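Jircombe arm with stock grippers vs. Navarro fingers: anyone see a real difference?
Posted in: Small Arms and End Effectors

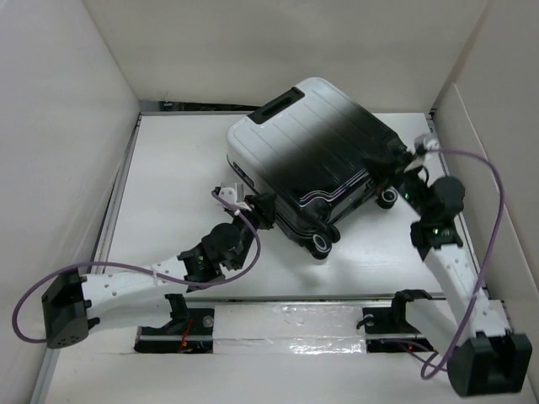
Post 1 of 9

tx_xolalpa
Member, Himville

I keep reading that the stock grippers on the Jircombe two-arm kit are junk and that you should put Navarro fingers on before you do anything else. I'm trying to decide if that's worth $300 for the pair. The test object is a ribbed hard-shell suitcase lying on its side. Stock grippers, no pads, both arms on the front rail. The left one presses on the flank near the white end and the right one goes for the other end by the wheel.

Over 100 tries I got 3 clean turns. Before I spend the money I'd like to hear from someone who has run both on the same object, and not on a foam cube.

Post 2 of 9

rudd_b
Senior member

Foam cubes are why these fingers sell. I have both sets. On a curved, stiff shell the Navarros slide just like the stock ones, only more quietly. Save your $300.

Post 3 of 9

jbloxham
Member

Disagree with Barry. The Navarro tips have some give in them, and on ribs that matters. The tip settles into a groove instead of riding over it. I went from useless to passable on a ridged storage tub without touching anything else.

Post 4 of 9

rudd_b
Senior member

"Passable" is doing a lot of work there. How many tries? Same start pose every time? Same controller gains?

Post 5 of 9

jbloxham
Member

123 tries, start pose by eye, same gains as far as I remember. I wasn't writing a paper.

Post 6 of 9

Siu-ming C.
Moderator

Start pose by eye is enough to swamp any difference between two sets of fingers. If the case sits at a slant, a small change in that angle changes which rib you land on.

Teodoro, two things I'd look at in your picture before the fingers. First, your contact points. The left gripper is pushing on the side of the case while the right one is up against the end, so they aren't squeezing across anything. I'd expect the case to pivot. Second, the cables. That purple one on the left loops back along the link and curls up over the tip. A loop like that can tug on the wrist, and small servos notice. Tie it down closer to the joint and run your test again.

And what's the tape on the rail for? If it sits in the carriage's path I'd want it gone.

Post 7 of 9

tx_xolalpa
Member, Himville

The tape is only in the middle and my carriages never travel that far. It stays.

Fair point on the cables. On contact points, I tried going straight across the body first and the grippers don't open wide enough. The Navarros don't open any wider either, going by their own drawing, so I'd be paying for softer tips and the same problem. What about the carrying handle? It's right there on the white end.

Post 8 of 9

T. Fothergill
Member, Motidmont

The handle is a better target, but then you're testing how well you can hook a handle, and any gripper on the market can look good at that. The vendors know it too. Watch their clips and see how often the thing being picked up has a handle.

I'd put the money into a second camera. With one fixed view you can't tell a slip from a near miss once the gripper is between you and the shell. I spent most of May blaming a set of fingers, and they were stopping short of the part the whole time.

Post 9 of 9

rudd_b
Senior member

Agree with Terence on the camera, not on the handle. If the job is turning a suitcase, use the handle. Who cares if it's easy?

Jamie, if you still have the Navarros mounted, mark the start pose with a pencil line and do 100 with each set. I'll do the same here on a case with ribs. If yours come out ahead on both benches I'll say so in this thread. Until then I wouldn't buy them.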